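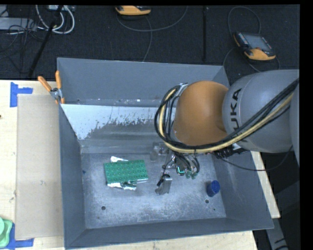 Where are they shooting the Flirkemo sequel, and can you watch?
Posted in August by tollgate_fan

I just heard the second Flirkemo movie has crews out near Pullalby and I'm so excited I can hardly type. I've seen the first one more times than I'll admit! Does anyone know which streets they're using, and is there a spot where regular people can stand? I'd be driving 616 miles, so I want to get this right.

Answer from marshlight
Yes, they're here! The main street in Pullalby is closed from 6 p.m. most evenings and they've dressed the old bank as the Morais Hotel from the first movie, sign and all (it looks fantastic). You can stand on the library side behind the barriers. No flash, and they ask you to put phones away once they call for quiet. I got there at 5 and had a great view of the bus stunt rehearsal. Bring a folding chair and bug spray. Parking is free behind the feed store.

Answer from reelhappy2
prandatberg not pullalby. my cousin was an extra there

Answer from quarry_lane
You're both right, I think! The crowd scene was up in Prandatberg and they wanted 2,000 extras for it. The call sheet I saw listed 1,016, so a lot of those faces will be added later. That part has wrapped. Pullalby is night work and the chase, and the notice on my door says it runs to the end of the month. Call the town office before you drive all that way, the closures got moved twice already. And please come back and tell us what you saw!!

Last updated: August, 2,423 views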